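Has anyone used the Pendale two-arm sorting kit for small electronics?

Fitriani Yeoh
We're a small repair shop in Fukcombe and we've had the Pendale kit on trial since November. It's meant to take odds and ends out of a tray and sort them into bins, and I've set ours up on the big white table with four yellow bins, two a side.
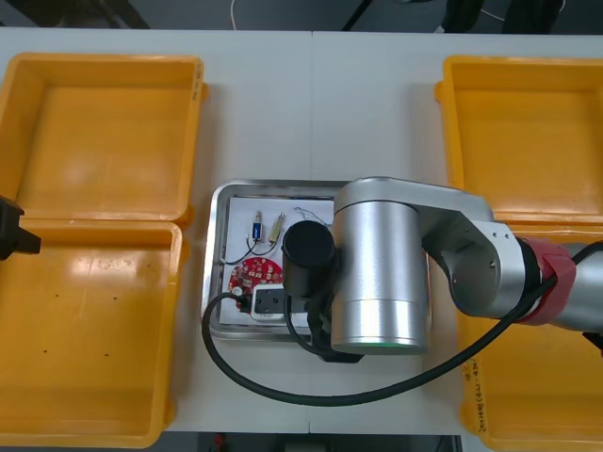 The sales bloke reckons it'll learn any part from 57 goes. Boards I'm not too worried about, but most of our stuff has wires hanging off it and I'd like to know how it copes before I sign up for the full licence. Does the cheaper plan handle cable, or do I need the add-on? Trial ends Monday!

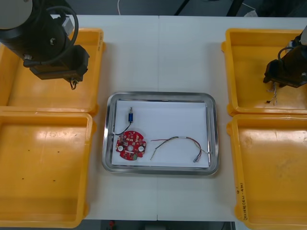
Gunawan
You'll want the add-on. We ran the base plan for three months and it was fine with anything stiff, hopeless with floppy leads. Also ask what they charge for spare fingers, ours were a nasty surprise.

Serkdale_Sparky
Never used Pendale, but I'd get a quote from someone else too. Cheers.

Fitriani Yeoh
Thanks Gunawan, that's really helpful. I rang them and they've switched the add-on on for the rest of the trial (no charge, to my amazement), so I've been giving it all the wiry bits I can find.
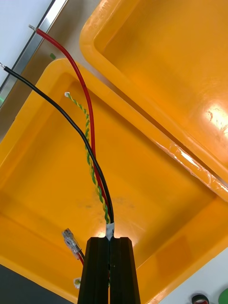 Gripper holding the red, black and twisted yellow-and-green wires

I'll ask about the fingers before I pay for anything.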